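Talk notes – "Living under a balcony"
Slot is 50 minutes including questions. Water on the lectern, slow down, don't read the slides out.

**Opening (no slide yet)**

Hello everyone, thanks for coming. Thank Fatima Ugwu for the invitation and for putting up with my emails through July. I look after the fitting-out side at Gostden, so I spend my days worrying about where people sit and what they sit on. Today it's all about double-height rooms – the sort with a big open floor and balconies looking down on it.

Ask for hands: who works in one? Who likes it? (Usually a few hands drop. Wait for the laugh, then carry on.)

**Why people fall for them**

I fell for them too, I should say. You walk in, you look up, and you want to sign the lease on the spot. Then you bring in the desks and chairs and they look like doll's furniture! Everything you own was bought for a room with a normal ceiling.

Vicente's story goes in this bit. Vicente Ojeda moved his team into a hall like this and for the first fortnight they all sat along the walls, under the balconies, like people at a school disco. The middle stayed bare. He tried a rug. He tried a very large plant. (Pause – he may be in the room, look for him.)

**SLIDE 4 – the room**

Leave it up for a bit and let them look at the top half first, the railings and the lights, before I say anything about furniture.

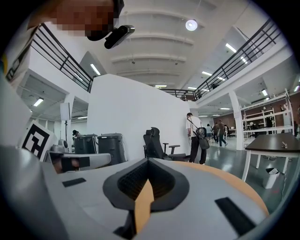

*Slide 4: balconies either side, curved partition on the floor between them.*

What I love is the tall white curved wall. It makes a place to be without shutting the room up, and a curve is kinder than a straight screen, which always looks as if it's waiting for somebody to take it away again. Put a decent chair in front – the one on the slide is black mesh, with arms and a headrest – and you've got a spot people can find with their eyes.

Then the bins. Two dark grey ones, on wheels. I'm a bore about wheels, sorry, but in a big room I want anything that can roll to roll.

Lighting: point up at the round lamp and the long fluorescent fittings, then down to the white lamp on its stand. I always ask for something low down as well, because light from a high ceiling feels a bit like a railway station by four in the afternoon.

**SLIDE 5 – text only, three questions to ask before buying**

- Where would you sit if you came in first?
- Who can see your screen from upstairs?
- What has to move, and how often?

The second one gets people every time. Mention Ifeanyi Ogunleye and the birthday card he was hiding from the wrong balcony.

**If there's time**

The Akpan job and the echo. Felt panels, 57 of them, and Renji Higuchi up the ladder clapping. Skip it if we started late.

**Questions**

Someone will ask about heating. Pass that to Urmas Žukauskas, he's in the second row and he's agreed to it. Handouts are by the door.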